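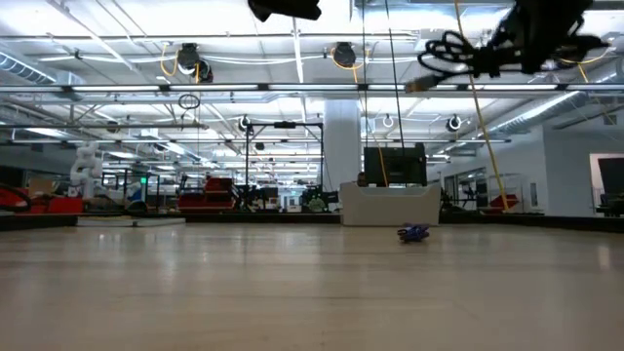

Kabelsalat ade: Wula startet Sortiertische für alte Kabel in Plisitz

Plisitz, 2018-01-08. Fast jeder hat sie, die Schublade voller Ladekabel, Verlängerungen und Stecker, zu denen längst kein Gerät mehr gehört. Die Werkstatt Wula nimmt sich dieser Schubladen jetzt an! Ab Februar stehen in den Räumen an der Munteanu-Passage 7 Sortiertische bereit, an denen alle ihre Kabel entwirren, bestimmen und ordentlich aufwickeln können.

Beim Probelauf im Herbst kamen 57 Haushalte vorbei und brachten rund 890 Kabel mit, vom kurzen USB-Kabel bis zur langen Verlängerung. Vieles davon war noch zu gebrauchen und ging gleich an neue Besitzer. Über diesen Andrang haben wir uns riesig gefreut.

Gearbeitet wird auf hellen Holztischen mit viel freier Fläche, denn ein Kabel sortiert sich am besten, wenn man es ganz vor sich liegen hat.
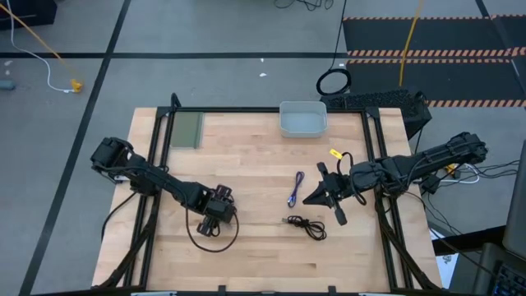 Farbige Kabel kommen zuerst dran, sie lassen sich am schnellsten zuordnen. Bei den schwarzen hilft der Blick auf den Stecker. Für Kleinteile gibt es Kunststoffschalen, und was niemand mehr haben möchte, geben wir gesammelt zum Recycling.

Passend dazu erscheint das Heft »Prestinetti« mit 20 Seiten über Steckertypen, Wickeltechniken (die Achterschlaufe ist unser Favorit) und das Beschriften. Es liegt in der Werkstatt kostenlos aus.

Die Teilnahme ist frei, eine Anmeldung nicht nötig. Bitte nur Kabel mitbringen, keine Akkus und keine Netzteile mit beschädigtem Gehäuse. Die Öffnungszeiten hängen am Eingang aus.

Pressekontakt: Wula, Munteanu-Passage, Plisitz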